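Pressemitteilung
11. April

Jurnside bringt neue Wandfarbe Ciltari Matt in den deutschen Fachhandel

Ein Anstrich für helle Innenräume, der sich an einzelnen Stellen ausbessern lässt

Die Firma Jurnside, Hersteller von Farben für den Innenbereich, erweitert ihr Sortiment um die matte Wandfarbe Ciltari Matt. Die Farbe ist ab sofort im deutschen Fachhandel erhältlich. Den Vertrieb übernimmt das Handelshaus Gisimport, mit dem Jurnside schon bei den Grundierungen zusammenarbeitet.

Ciltari Matt wurde für Räume entwickelt, in denen die Wände täglich beansprucht werden: Flure, Arbeitszimmer, Werkräume, Praxen und kleine Büros. In solchen Räumen wird meistens Weiß gewählt, und auf Weiß bemerkt man jede Veränderung früher als auf einem dunklen Ton. Ein Stuhl wird an die Wand geschoben, eine Tasche streift vorbei, ein Tisch wird umgestellt. Die Wand muss deswegen noch nicht neu gestrichen werden. Oft genügt es, eine kleine Fläche zu behandeln, wenn die Farbe dafür geeignet ist.

«Unsere Kunden haben uns immer wieder dieselbe Frage gestellt», erklärt Jolien Kuipers, Leiterin der Produktentwicklung bei Jurnside. «Sie wollten wissen, ob sie nur die eine Stelle streichen können, oder ob man danach einen Fleck sieht. Bei vielen matten Farben mussten wir ihnen zur ganzen Wand raten. Mit der neuen Rezeptur können wir eine andere Antwort geben.»

Vier Weißtöne, darunter ein leicht kühler

Die Farbe wird in vier Tönen angeboten. Neben einem reinen Weiß und zwei warmen Tönen gibt es ein gebrochenes Weiß mit leicht kühler Wirkung. Dieser letzte Ton ist vor allem für Räume gedacht, in denen gearbeitet wird und wo graue Möbel oder graue Bodenbeläge vorhanden sind. Warme Weißtöne können neben Grau gelblich wirken, was von vielen Kunden nicht gewünscht ist.

Jurnside empfiehlt, den Ton immer im eigenen Raum zu prüfen. Für diesen Zweck liegen bei den Händlern Musterkarten bereit, die man mit nach Hause nehmen darf. Die Karte soll am Vormittag und am Abend an die Wand gehalten werden, einmal bei Tageslicht und einmal bei eingeschalteter Lampe.

Feine Spuren zuerst richtig beurteilen

Vor jeder Ausbesserung steht die Frage, was man eigentlich vor sich hat. Dünne, graue Linien auf einer weißen Wand können leichte Schleifspuren sein, sie können aber auch von flachen Rissen in der Farbschicht stammen. Aus der Entfernung sind beide schwer zu unterscheiden. Schleifspuren liegen auf der Oberfläche und lassen sich meistens mit einem feuchten, weichen Tuch mindern. Ein Riss bleibt nach dem Abwischen sichtbar, und mit dem Fingernagel kann man ihn manchmal spüren.

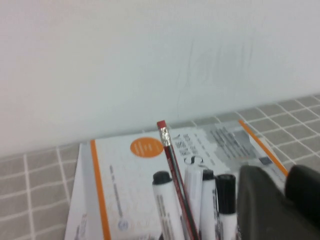

So wird die Stelle vorbereitet

Für die Ausbesserung mit Ciltari Matt gibt Jurnside folgende Hinweise:

Die Wand mit einem trockenen Tuch von Staub befreien. Danach feucht abwischen und vollständig trocknen lassen.

Risse mit feiner Spachtelmasse füllen. Nach dem Trocknen mit Schleifpapier glätten und den Schleifstaub entfernen.

Die gespachtelte Stelle dünn grundieren. Geeignet ist zum Beispiel die Grundierung Purves aus dem gleichen Sortiment.

Die Farbe gut umrühren und mit einer kleinen, kurzflorigen Rolle auftragen. Zum Rand hin wird mit weniger Druck gerollt, damit der Übergang weich bleibt.

Nach 24 Stunden die Stelle bei Tageslicht ansehen und bei Bedarf eine zweite Schicht auftragen.

Tische, Arbeitsplatten und Böden in der Nähe sollten vorher abgedeckt werden. Frische Spritzer können mit Wasser entfernt werden, angetrocknete lassen sich auf manchen Oberflächen nicht mehr ohne Rückstände lösen.

Erprobung in bewohnten Räumen

Vor der Einführung wurde die Farbe in 200 Räumen verwendet, von denen die Hälfte gewerblich genutzt wird. Die Teilnehmer haben die Wände selbst gestrichen und später einzelne Stellen selbst ausgebessert. Ihre Rückmeldungen haben die Rezeptur noch einmal verändert: Die erste Fassung trocknete für Laien zu schnell, sodass die Übergänge nicht sauber gerollt werden konnten.

«Ich war am Anfang skeptisch, ob unsere Händler noch ein weiteres Weiß in das Regal stellen möchten», sagt Riet Timmermans, bei Gisimport für den Einkauf zuständig. «Die kleine Dose hat sie überzeugt. Wer die Wand mit dem großen Gebinde streicht, nimmt die kleine Dose gleich mit und bewahrt sie für später auf.»

Gebinde und Verfügbarkeit

Ciltari Matt ist in Eimern mit fünf und zehn Litern sowie in einer Ausbesserungsdose mit 100 Millilitern erhältlich. Die kleine Dose besitzt einen Schraubdeckel mit einem Feld, in das man den Namen des Raumes und das Datum des Anstrichs eintragen kann. Angebrochene Dosen sollen kühl, aber frostfrei gelagert werden.

Im Oktober folgt eine seidenmatte Ausführung für Küchen und Treppenhäuser. Händler, die Musterkarten oder Vorführmaterial benötigen, können diese über ihren Ansprechpartner bei Gisimport bestellen.

Pressekontakt
Jurnside, Abteilung Kommunikation
Bildmaterial und technische Merkblätter werden auf Anfrage zugesandt. Abdruck honorarfrei, um ein Belegexemplar wird gebeten.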